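Kapitel 4
Was kostet eine Zelle? Planen und Budgetieren, bevor irgendwer bestellt 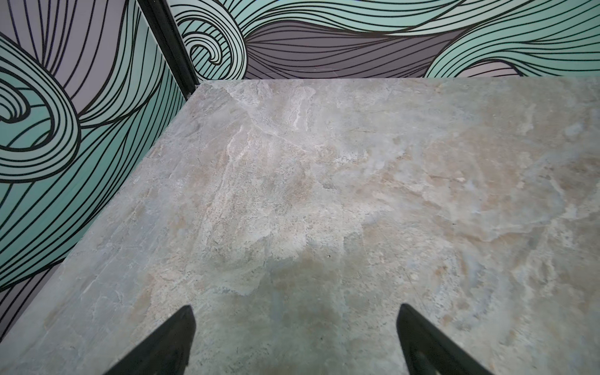 Bei den Fingern zu sparen, sei das Dümmste, was man machen könne, stand einmal in einer Rückmeldung aus Wendport am Rand meines Entwurfs. Der Arm komme fertig aus dem Karton, der Greifer meistens auch, aber die Finger müsse man dreimal neu machen, und genau dafür sei dann kein Geld mehr da.

Ich habe mich damals ein bisschen geärgert (in dem Entwurf stand für Finger eine einzige Zeile, und die war auch noch zu niedrig), aber der Einwand war richtig, und seitdem fange ich dieses Kapitel mit ihm an. Matte schwarze Finger mit schmaler, abgerundeter Spitze sehen nach nichts aus. Im Angebot stehen sie unter »Zubehör«, irgendwo zwischen Kabelbindern und Transportkiste. Und trotzdem entscheidet sich an ihnen, ob der Rest der Anschaffung etwas taugt!

In den Kapiteln davor ging es um Kinematik, um Reichweite und Traglast, also um alles, was man im Datenblatt nachschlagen kann. Jetzt geht es um Geld. Ich weiß, dass viele von euch bei dem Wort innerlich schon weiterblättern. Bleibt bitte trotzdem da, es wird weniger trocken, als ihr denkt, und rechnen müssen wir nur mit Zahlen, die auf einen Bierdeckel passen.

4.1 Der Preis auf der ersten Seite

Mein erstes eigenes Beschaffungsprojekt lief in Kollen. Wir wollten eine kleine Tischzelle, ein Arm, eine Arbeitsfläche, zwei Seitenwände, fertig. Ich hatte drei Angebote eingeholt, die Preise auf der jeweils ersten Seite verglichen und das günstigste genommen. So macht man das doch, dachte ich.

Was ich übersehen hatte, stand auf den hinteren Seiten oder gar nicht. Die Arbeitsfläche war nicht dabei. Die Kamera am Handgelenk war dabei, ihre Halterung aber nicht. Die Steuerung brauchte einen eigenen Stromkreis, und der Elektriker hatte erst sieben Wochen später Zeit. Am Ende gab es mehr als 34 einzelne Bestellungen, viele davon lächerlich klein, und jede hatte ihre eigene Lieferzeit und ihre eigene Rechnung. Den Arm selbst konnte ich in der Zwischenzeit immerhin ausgiebig im Karton bewundern.

Deshalb teile ich Kosten heute grob in vier Töpfe: Gerät, Umgebung, Inbetriebnahme und Betrieb. Der erste Topf ist der, über den alle reden. Der zweite ist der, den alle vergessen. Über den dritten streitet man sich mit dem Lieferanten, und den vierten merkt man erst im zweiten Jahr, wenn der Wartungsvertrag sich verlängert hat und man die Kündigungsfrist um ein paar Tage verpasst hat. (Ja, ist mir passiert.)

4.2 Der Tisch ist kein Möbelstück

Mit Umgebung meine ich alles, was um den Arm herum steht oder unter ihm liegt. Nehmt die Fläche: Eine Platte mit wolkiger Steinmaserung, grau und beige durcheinander, ist für eine Kamera etwas völlig anderes als eine einfarbige weiße. Dasselbe gilt für die Wände. Ein kräftiges Wellenmuster in Türkis, Mint und Lavendel mit dicken schwarzen Linien kann genau das sein, was man haben will, wenn die Bilderkennung später auch vor unruhigem Hintergrund arbeiten soll. Für eine Zelle, die nur immer das gleiche Teil von A nach B legt, würde ich das Geld für bedruckte Wände anders ausgeben.

Der Punkt ist, dass man es vorher entscheiden muss. In unserem Kostenplan für Talpur, den ich durch das ganze Kapitel mitschleppe, steht die Umgebung mit diesen Zeilen:

Arbeitsplatte mit Zuschnitt: 471 Euro
Wandelemente, Druck und Eckpfosten: 1142 Euro
Ersatzfinger und Material für eigene Versuche: 200 Euro

Macht zusammen 1813 Euro, und davon hat sich noch kein einziges Gelenk bewegt. Die dritte Zeile ist übrigens die, die nach der Bemerkung aus Wendport dazugekommen ist. Sie ist immer noch knapp. Wenn ihr Teile greifen wollt, die ihr noch nicht kennt, verdoppelt sie ruhig gleich.

Ob man solche Posten überhaupt unter »Umgebung« führt oder die Finger lieber zum Gerät zählt, ist Geschmackssache. Mir ist nur wichtig, dass sie irgendwo stehen und dass sie nicht zweimal irgendwo stehen. Beides habe ich schon abgegeben, einmal sogar im selben Antrag.

4.3 Erst die Aufgabe, dann der Katalog

Bevor ihr in den nächsten Abschnitten Angebote vergleicht, schreibt bitte eine Seite über die Aufgabe. Eine, nicht zehn! Was wird gegriffen, wie schwer ist es, wie oft am Tag, wer räumt nach, und was passiert, wenn das Ding einen Vormittag lang steht? Bei Talpur war die letzte Frage die wichtigste, und auf sie kamen wir erst, als die Bestellung schon halb ausgefüllt war. Ein halber Tag Stillstand war dort gar kein Problem, und damit fiel der teure Bereitschaftsdienst ersatzlos aus dem Plan.

Auf dieselbe Seite gehört der Platz. Messt ihn aus, auch wenn ihr sicher seid. Zur Grundfläche der Zelle kommt noch der Streifen, auf dem jemand stehen und sich vorbeugen kann, um ein heruntergefallenes Teil zu holen oder die Fläche abzuwischen. Kleine Krümel auf der Platte sind für uns eine Kleinigkeit, für manche Bildauswertung sind sie ein Objekt. Reinigung ist also eine Betriebskostenzeile, auch wenn es jedes Mal nur ein paar Minuten sind, und wer dafür zuständig ist, sollte im Plan stehen.

Und noch etwas zu den Lieferzeiten, bevor es losgeht. Tragt sie in denselben Plan ein wie die Preise, in die Spalte direkt daneben. Ich habe lange zwei getrennte Tabellen geführt und sie nie auf demselben Stand gehabt. Mit einer gemeinsamen Tabelle sieht man sofort, dass die billige Platte im Juli kommt und der Arm schon im April, und dann ist die etwas teurere Platte vielleicht doch die vernünftigere.

4.4 So arbeiten wir in diesem Kapitel

Das durchgehende Beispiel heißt Zilutell, so hieß die Zelle bei Talpur intern, und ich habe den Namen einfach behalten. Ihr bekommt zuerst den Plan, wie ich ihn zuerst abgegeben habe, mit allen Lücken. In Abschnitt 4.5 füllen wir den Topf »Gerät«, danach gehen wir die Inbetriebnahme Stunde für Stunde durch, und bei den Betriebskosten rechnen wir drei Jahre voraus. Ein Restwert kommt auch vor, allerdings sehr vorsichtig angesetzt.

Legt euch dafür am besten jetzt schon eine leere Tabelle an: Posten, Topf, Preis, Lieferzeit, Quelle. In die letzte Spalte schreibt ihr, woher die Zahl stammt, also Angebot, Katalog, Telefonat oder geschätzt. Bei mir stand im ersten Zilutell-Plan hinter erschreckend vielen Zeilen »geschätzt«, und mit genau denen fangen wir an.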